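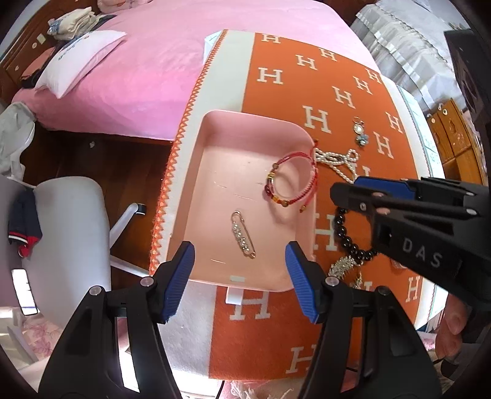

Page last changed: July 6, 2026

The Lellow jewelry swap is back, and sorting has begun! Jennylyn Cruzado has jewelry spread over an orange blanket with a big letter H pattern, and there is so much good stuff in it. Pearls, black beads, a red braided bracelet with tiny gold beads - and a gold safety-pin brooch set with pearls and rhinestones that I'd happily wear tomorrow.

The swap runs in Tromitham this July. Bring up to 10 pieces, take home as many as you brought. Broken clasps are fine, and there will be 2 repair tables this time. 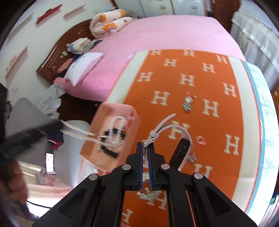
A white smart band held just above the silver trinkets.

Last year's swap found new owners for 3,169 pieces, which still makes me grin. Single earrings went faster than anything else, so please dig yours out! Jennylyn is also after small trays and dishes for the tables.
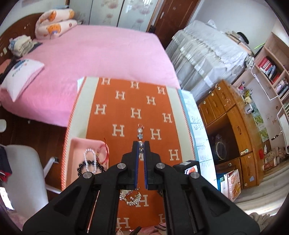
Drop-off is at the Yap front desk, and the first 50 people to hand something in get early entry. Put your name on the bag, please.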